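Reading time: 2 minutes

Prukeo opens design bursary for knitwear graduates

The Subramaniam Bursary will return in January, with places for 10 recent graduates in knitwear and textile design.

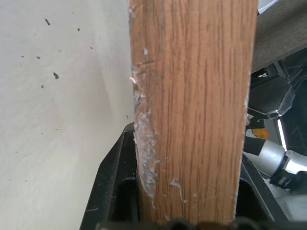
Each place includes studio space at the Wastport mill and up to 18 weeks of paid work with a pattern cutter.
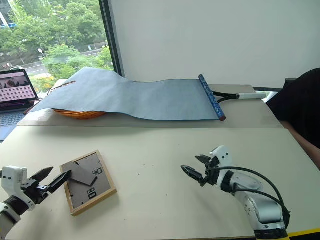
Must applicants have a finished collection?
Two completed garments are enough, together with sketches for the remainder.

Applications are read by Tharun Thomas, Head of Design at Gitmont – the bursary's partner label – and two members of the Prukeo studio.

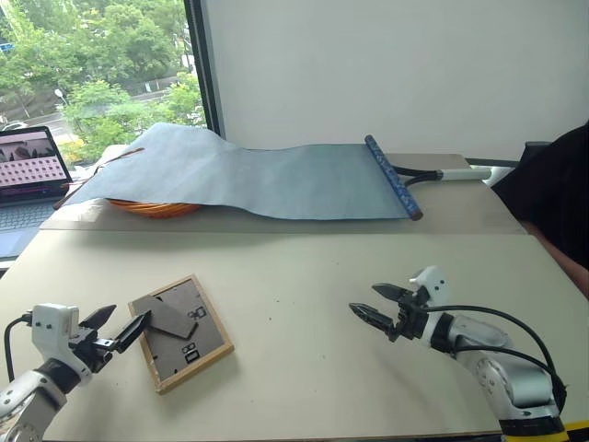

Interviews will be held on a Tuesday at the mill. Travel costs are refunded on receipt of tickets.

Recent items
Gitmont spring lookbook
Wastport mill shop hours
Repairing fine-gauge knits

Contact the Prukeo office | © Prukeo | Back to top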